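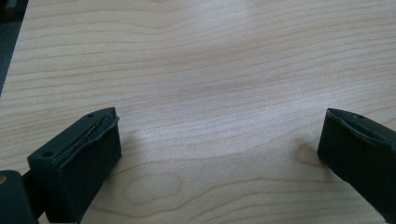 A pale wood-grain tabletop under overhead lighting

About Kellow Community College

Kellow Community College is an independent provider of adult and continuing education in Daltstead. The College offers evening and weekend programs in bookkeeping, English language, community health support, food handling and practical household trades. Enrolment is open to any resident of the district aged sixteen or over, and no prior qualification is required for entry to foundation courses.

The College began as a set of night classes in the former grain exchange on Lie Street, where 60 students enrolled in the first term. It has since moved to its present building and now delivers 95 courses a year across two semesters. The first semester opens in February and the second in July.
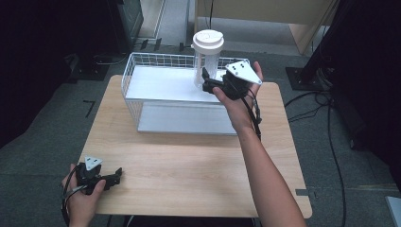 White wire basket with a tall lidded container on the table

Our Programs

Foundation courses run for one evening a week over ten weeks. Certificate programs require attendance on two evenings and include a supervised placement with a local employer. Classes are limited in size so that tutors can mark written work individually and return it within the fortnight. Fees may be paid in instalments, and concession rates apply to pensioners, carers and full-time students.

The Zitby Bursary was established by former students of the bookkeeping program. It meets the full cost of tuition and textbooks for recipients in their first year. Applications close at the end of April and are assessed by a panel drawn from the teaching staff.
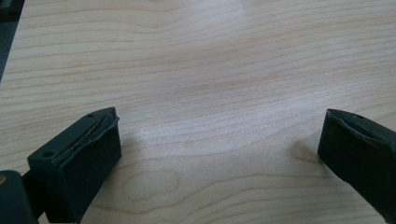
Light-coloured wooden tabletop with fine, wavy grain

Governance and Staff

The Principal, Nhi Võ, is responsible for academic standards and reports to the College Council each term. Oda Ekström, Director of Student Services, oversees enrolment, learning support and the placement program. Teaching staff hold current qualifications in their field, and many continue to practise in it. The Council publishes its annual report in the library and at the front office.
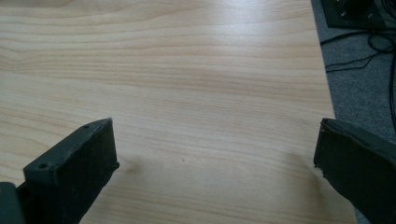 The College's household trades program introduces students to surface care, minor repairs and the selection of materials. Theory is taught in the first half of each session and practical work in the second. Students learn to read a surface before treating it: the direction of the grain, the way glare can hide detail on a smooth finish, and small marks such as the dark speck on this pale tabletop. Assessment is by portfolio.

Visiting the College

The front office is open on Wednesday until 8 pm during semester. Prospective students may arrange a tour or an interview with Student Services by telephone or in person.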